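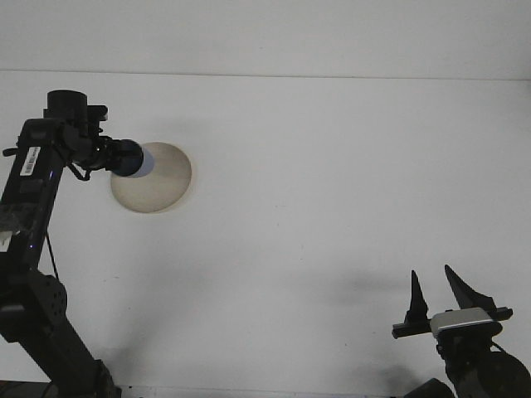 Letau bench arm, suction kit: a long-term review

I bought the Letau pair last July, one arm with the suction tool and one with the two-finger gripper, to move discs from one side of a bench to the other. That's the whole job. I mention it early so you can adjust your expectations of the reviewer.

The kit cost me $1,793 for the two arms, the suction tool, the gripper and a power supply with a cord made for somebody whose bench is bolted to the outlet. Budget for an extension. Budget also for a tabletop you don't love, as the clamps leave marks.

Setup

The manual says 80 minutes. I would like to meet the person who did it in 80 minutes and ask what they do about lunch. My first evening went to the bases and the second to the wiring, and I had the suction tool on upside down for part of both.

The joints go together well enough. Each one has a keyed face, so you can't get the angle wrong, and the bolts are all one size. The hex key in the box is soft and rounds off quickly. Throw it away and use a decent one.

Cable routing is where Letau stops helping. The drawing in the manual shows the arm with no cables at all, a handsome machine that I assume runs on optimism. In real life you have a run down the side of the upper link and more wiring under the wrist, and both need slack. Too little and the wrist stalls at full reach. Too much and the loop catches on things. I ended up leaving a loose hang along the arm and checking it by hand, power off, through every joint's full travel before tightening the clips. Do this before you put anything on the table. I did it after.

The cup

Suction is the reason to buy this kit, and it's better than it has any right to be at the price. On a flat disc with a clean face it grabs without fuss. What it won't forgive is height. Teach the pick point too high and the cup kisses the disc and leaves without it. Too low and you're leaning on the wrist motor, which gets warm and then gets sulky.

My routine: jog down until the rim touches, then go down one more millimeter and save that. Check it at two more spots on the table, because mine turned out to have a slope I'd been living with for years.

Placement matters less than I feared. If the disc has a sound surface, you can be well off center and still lift it, though it will swing. Dusty discs are another matter. Wipe the cup with a damp cloth every morning and leave the solvents in the cupboard. I tried one and made the rubber tacky, and then had the opposite problem: an arm that wouldn't let go.

The original cup lasted 11 weeks. I replaced it with a Trekent one in the same diameter, which is softer, seals a little better and smells like a new shower curtain. It's still on there.

The gripper

Fine. It opens, it closes, and the fingers are pointy enough to deserve respect when you reach past them. Run it fully open and closed once after power-up or it loses track of where it is. The rail wants a very light wipe of grease. I used Dudek's white stuff, too much of it, and spent a while cleaning the surplus off the fingers.

If you mount both arms on one bench, as I did, give them more room than you think they need. The software will let you teach two positions that occupy the same air and will raise no objection until the noise.

Software and support

Clirnach, the control program that comes with it, looks like tax software and has about as much charm. It does save backups, so make one each time you re-teach a point. Error 47 means "communication fault" and has, in my house, always meant that the wrist plug has worked halfway out. Push it back in. Letau's support took four days to tell me the same thing, very politely.

Verdict

Four stars for the suction arm, three for the gripper, one for the hex key. I'd buy the pair again, though I'd order a spare cup and a longer cord in the same box. If you only need to move flat things, get the single arm and keep the bench space.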